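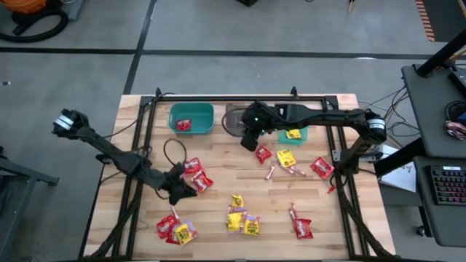 December, 4:30 pm

Back from the Plorkthorpe overnight with the tent heater vent, and I'm writing this up before I forget it all. We pitched at 3,000 feet on the Cervantes side, nice flat spot behind the boulders, and wow, that wind! Got down to 24 at the low point. The Plaltik poles held fine, but the fly kept working loose at the windward corner and I was up twice in my socks fixing it.

Condensation was still bad with the vent half open. Fully open was much better (colder feet though, so pick your misery). Monine stakes bent in the hard ground, 2 out of 16, both on the rocky end.

Next trip: longer guylines, the heavy stakes, and try the lower campground by the creek, 30 sites and first come first served. Need to check if the road gate is still open past dark. Also the stove bag has a hole in it again, whoever has the patch kit please put it back on the shelf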